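Perception software check, napkin and bag task – Tramora build, April 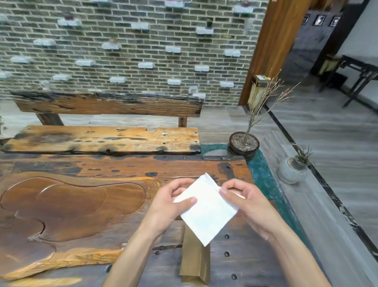

Photo: Vekthorpe / Eylül Değirmenci

Checked by: Marcelino Sales

1. Hand tracking holds while both hands pinch the napkin. PASS
Thumbs on top, easy case. I'd like to see it with the fingers hidden.

2. Napkin edge separated from bag. FAIL
The napkin covers part of the bag's top and the mask merges them. The release note says "solved" – it isn't.

3. Shine on the carved part of the tabletop ignored. PASS, with doubts
Passed at threshold 85. At 133 it came back as an object. Who picked 85?

4. Dark round holes in planks not labeled as items. FAIL
Same fault as last build.

5. Fold or tear: label withheld until the action is clear. NOT TESTED
The planner wants a label on frame 22. I don't believe any label that early.

6. Replay log complete. PASS
200 frames, no gaps.

Result: do not merge. Eylül to rerun 2 and 4 with the Drustico filter off, then send me the raw masks, no summary plots.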